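Werkstattbuch Dodanar, Januar

Eintrag: Deckel und Dosen, Glasurlager

8:15 Uhr. Heizung im Lager lief über Nacht auf kleiner Stufe. Die Dosen am Fenster fühlen sich trotzdem kühl an. Mit dem Aufrühren warte ich bis nach dem Mittag und mache zuerst die Deckel, was ich seit dem Umzug aus der Getton-Halle vor mir herschiebe.

Stand beim Anfangen: Die Glasuren stehen in den Regalen nach Farbe, die Engoben darunter, Rohstoffe in den Säcken an der Rückwand. Auf den Dosen liegt, was gerade passte. Ein Teil ist mit Folie und Gummi abgedeckt, bei zwei Engoben liegt ein Teller drauf. Die losen Deckel sind alle in der Kiste neben dem Waschbecken gelandet, ungewaschen, etliche mit eingetrocknetem Rand.

Vorgehen: alles aus der Kiste ins große Becken, lauwarmes Wasser, kein Mittel. 30 Minuten liegen lassen. Danach mit der weichen Bürste den Rand, dann die Fläche. Den Topfkratzer habe ich nur bei dem alten Satz aus Blech genommen, bei Kunststoff macht er Rillen, und in den Rillen bleibt Kobalt hängen. Das Spülwasser läuft in den Absetzeimer und nicht in den Abfluss, das bitte auch bei kleinen Mengen so machen. Der Eimer ist jetzt gut dreiviertel voll. Fermín, wenn du am Nachmittag kommst: oben abschöpfen, den Schlamm stehen lassen, Sammelglasur ist Anfang Februar dran.

9:40 Uhr. Gewaschen und zum Abtropfen auf die Gitter gelegt. Die Blechdeckel setzen am Falz Rost an. Ich habe sie gleich trockengerieben und getrennt gelegt. Sie sollen nicht mehr auf Glasur, auch nicht vorübergehend. In der Transparenten haben wir schon einmal braune Punkte gehabt und lange beim Ton gesucht. Für trockene Pigmente gehen sie weiter.

Sortierung nach Art des Verschlusses, die Farbe sagt bei uns nichts aus. Wir hatten einmal vor, Grün für bleifrei geprüfte Gebrauchsglasuren und Rot für reine Dekorglasuren zu nehmen. Das hat so lange gehalten, bis der erste rote Deckel gerissen war und ein grüner draufkam. Ab jetzt gilt nur noch, was auf der Dose selbst steht. Auf dem Deckel wiederholen wir die Nummer, aber maßgeblich ist die Dose. Wenn beides nicht übereinstimmt: nicht benutzen, Probekachel machen.

Gruppen:

Schnappdeckel, weich. Gehören auf die Salard-Dosen. Schließen gut, wenn der Rand sauber ist, und gar nicht, wenn ein Krümel drinsitzt. Vor dem Aufsetzen mit dem nassen Daumen einmal herum. Sie lassen sich über Kreuz besser aufdrücken als im Kreis.

Schraubdeckel. Nur für die hohen Gläser mit Oxiden. Gewinde trocken halten. Eisenoxid im Gewinde wirkt wie Schleifpaste, man hört es.

Auflegedeckel ohne Falz. Dichten nichts ab, halten nur Staub und Tonkrümel fern. Für offene Dosen am Arbeitsplatz in Ordnung, fürs Regal nicht. Beim Tauchen lege ich sie neben die Dose, Innenseite nach oben, damit nichts vom Tisch mit hineinkommt.

Rest. Risse, verzogen, keine Dose dazu. Kommt nicht zurück in die Kiste.

Dichtprobe für die Schnappdeckel: Dose halb mit Wasser füllen, Deckel drauf, auf die Seite legen, auf Zeitungspapier, 20 Minuten. Wer durchfällt, bekommt ein X innen und wandert zu den Auflegedeckeln. Bei den älteren Salard-Deckeln war das öfter der Fall, als ich erwartet hätte. Der Rand ist bei denen hart geworden und gibt beim Aufdrücken nicht mehr nach. In warmem Wasser werden sie kurz geschmeidig, das hilft beim Aufsetzen, aber beim Abkühlen ziehen sie wieder weg. Als Abhilfe taugt es nicht.

Teguh hatte vorgeschlagen, Dichtungen aus Silikonschnur einzulegen. Habe ich an einer Dose versucht. Die Schnur ist zu dick, der Deckel springt an der gegenüberliegenden Seite wieder hoch. Mit einer dünneren Schnur könnte es gehen. Ich würde damit nicht viel Zeit verbringen, solange Pereyra noch neue Deckel liefert.

11:20 Uhr. Verdunstung. Das hat mich schon länger beschäftigt, heute habe ich eine alte Messung dazu aufgearbeitet. Vor Weihnachten hatte ich zwei gleiche Dosen mit derselben Charge Mattweiß ins Regal gestellt, eine mit neuem Schnappdeckel, eine mit Folie und Gummi. Beide vorher gewogen, heute wieder. Die mit dem Schnappdeckel ist auf der Küchenwaage unverändert. Der anderen fehlen 42 Gramm, und das ist an der Glasur deutlich zu sehen: oben eine Haut, am Rand ein Kragen, der beim Rühren in Schuppen hineinfällt. Mit Wasser lässt sie sich wieder einstellen, aber die Schuppen muss man durchs Sieb drücken, und dann stimmt die Dichte doch nicht ganz. Ich ziehe daraus nur den Schluss, dass Folie für ein paar Tage reicht und für länger nicht. Mehr gibt der Versuch nicht her, zwei Dosen sind wenig, und die mit der Folie stand näher an der Heizung.

Noch zur Haut: bitte nicht abheben und wegwerfen. Da sitzt Material drin, das in der Dose fehlt. Einweichen, sieben, zurück. Bei der 349 (Kupfermatt) war das im Herbst der Grund für die fleckigen Schalen, jedenfalls ist es seither weg. Die Dose 349 hat jetzt einen geprüften Deckel und steht oben links. Wer sie offen hatte, wischt bitte den Rand ab, bevor er sie zumacht. Kupfer am Rand färbt auf alles ab, was man danach anfasst.

12:50 Uhr. Nach der Pause mit dem Beschriften angefangen. Der wasserfeste Stift hält auf den glatten Außenseiten schlecht, er lässt sich nach einem Tag mit dem Finger abreiben. Kreppband hält trocken gut, löst sich aber beim ersten Abspülen. Am besten ging es, die Stelle mit feinem Schleifvlies kurz anzurauen, mit Spiritus abzuwischen und dann zu schreiben. Auf den dunklen Deckeln nehme ich den weißen Lackstift. Er muss liegen, bis er durchgetrocknet ist, sonst klebt der nächste Deckel daran fest. Also nicht stapeln, auch wenn der Tisch dann voll ist.

Reihenfolge beim Beschriften: Nummer groß, darunter das Kürzel der Glasur. Datum nur auf die Dose. Auf dem Deckel führt ein Datum zu nichts als Verwechslungen, Deckel wandern.

Kratzer auf der Innenseite sind kein Grund zum Aussortieren, solange der Rand heil ist. Der türkisgrüne mit dem dunkleren Rand zum Beispiel ist innen leicht zerschrammt und hat helle Streifen. Ich habe mit dem Fingernagel darüber gekratzt, es kommt nichts mehr herunter. Er bleibt bei den Auflegedeckeln. 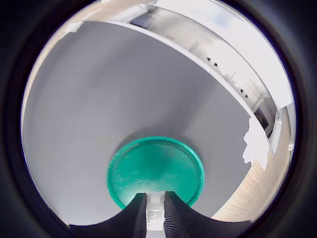 Was mir beim Waschen noch aufgefallen ist: Die meisten Risse fangen an derselben Stelle an, nämlich dort, wo man mit dem Spachtel unter den Rand geht. Der Spachtel ist dafür zu schmal und drückt punktweise. Besser ist der alte Holzlöffel mit dem flachen Stiel. Den habe ich mit einer Schnur ans Regal gehängt. Er soll dort bleiben und nicht zum Rühren genommen werden, Rührhölzer stehen im Glas daneben.

14:30 Uhr. Fermín ist da, hat den Absetzeimer gemacht und sich die Blechdeckel angesehen. Er möchte sie für die Gipsdosen haben. Von mir aus, Gips nimmt der Rost nichts weg, und wenn es Punkte gibt, sieht man sie vor dem Gießen. Er meint außerdem, dass wir die Engoben aus den breiten Dosen umfüllen sollten, in schmalere, höhere. Weniger Oberfläche, weniger Haut. Dagegen spricht, dass man mit dem Malhorn schlechter hineinkommt und dass der Boden schwer sauber zu kriegen ist. Vorschlag: die Vorratsmenge hoch und schmal, am Arbeitsplatz eine kleine breite Dose, die am Abend zurückgefüllt wird. Probieren wir mit der schwarzen Engobe aus. Die wird am meisten gebraucht, da merkt man es schnell.

Aufgerührt habe ich dann nur noch Mattweiß und die Transparente. Mattweiß war unten fest, mit dem Bohrmaschinenquirl auf kleiner Stufe gelöst, durchs feine Sieb, jetzt glatt. Die Transparente war in Ordnung. Beide mit neuem Deckel zurück ins Regal. Probekacheln getaucht und auf das Brett am Ofen gestellt, gehen mit dem nächsten Glasurbrand mit. Bitte nicht verschieben, die Reihenfolge auf dem Brett entspricht dem Zettel.

Bestellung Pereyra: Schnappdeckel in der kleinen und der mittleren Größe, dazu ein paar mittlere Dosen als Ersatz für die mit dem ausgebrochenen Henkel. Die großen Deckel lasse ich weg, die haben die Dichtprobe alle bestanden. Teguh wollte noch nachsehen, ob der Durchmesser bei den neuen Dosen gleich geblieben ist. Bitte mit dem Messschieber außen am Falz und nicht innen, beim letzten Mal haben wir innen gemessen und die falschen bekommen. Die falschen liegen noch unter der Treppe und passen auf keine unserer Dosen. Falls jemand in der Getton-Halle sie brauchen kann, mitnehmen.

Offen:

Engoben mit Teller drauf: bekommen Deckel, sobald die Lieferung da ist, bis dahin Folie unter den Teller.

Schwarze Engobe umfüllen, Fermín.

Durchmesser messen, Teguh.

Liste an der Regaltür neu schreiben. Die alte hängt noch und stimmt in der unteren Hälfte nicht mehr. Ich habe sie dort durchgestrichen.

Kiste neben dem Waschbecken: ausgewischt und weggestellt. Saubere Deckel ohne Dose kommen ins flache Fach über den Sieben, schmutzige werden gleich gewaschen.

16:45 Uhr. Tisch nass abgewischt, Boden gewischt, nicht gefegt. Lackstift ist leer, zwei neue mitbringen.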